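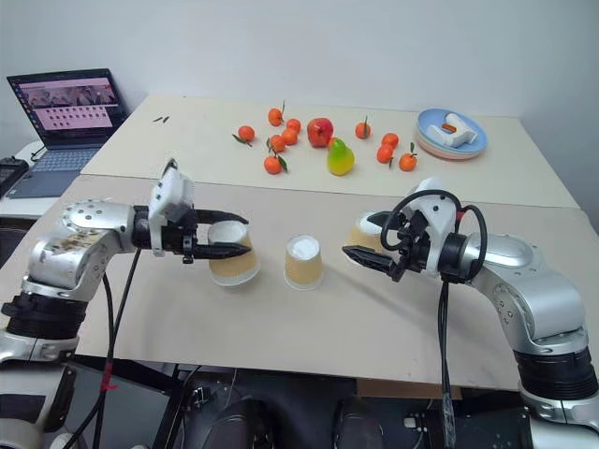 Rocío Escobar

Chapter 3
Handling Work and the People Who Do It

Light handling is the part of packing, catering and assembly work that resisted automation longest. A paper cup weighs very little, deforms under small loads and has to be picked up the right way round. A person does this without thought. A two-armed cell needs a grip width, a force limit, an approach direction for each arm and a rule for what to do when the cup is not where it should be.

This chapter deals with what happens to jobs when such a cell is put into a working area. The case used throughout is the packing hall at Baltunari, a supplier of canteen goods with 212 employees, where two-armed cells were tried over a period of 90 days. Cup stacking served as the setting-up task, and the same task is used here to introduce the terms.

A grasp is the set of contacts by which a gripper holds an object. With parallel fingers there are two contact areas, one on each side. For thin-walled containers the usable range of force is narrow. Below it the container slips; above it the wall buckles. Operators at Baltunari learned to judge this range from the wrist camera view, which shows the rim and both fingers at close range.

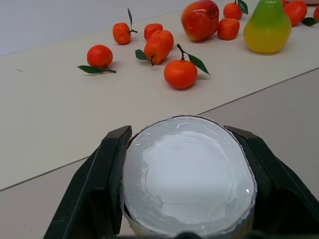 3.1 Tasks and jobs

A job is made up of tasks, and automation is applied to tasks. Before the trial, a packer at Baltunari lifted, turned, stacked, checked and labelled. The cell took over lifting, turning and stacking. Checking and labelling stayed with the packer, and three tasks were added: presenting parts to the cell, clearing faults and recording them.

The recorded faults came to 2153. Most were cleared by the packer on the spot, and the remainder were passed to the maintenance fitter. Under the old pay scheme, set by units packed, time spent clearing faults earned nothing. The scheme was revised in December, after a complaint from the Dilari line.

Pace also changed. A packer working alone sets the rhythm and may slow down towards the end of a shift. A packer serving a cell waits while it moves and must act when it stops. Goicoechea's term for this is "broken attention", and it is taken up again in Section 3.4.

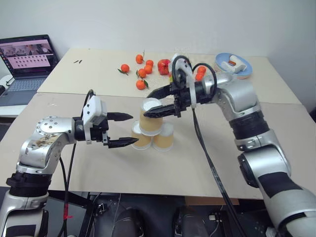

Figure 3.3 Stacking task: three upturned cups, with both grippers at the stack.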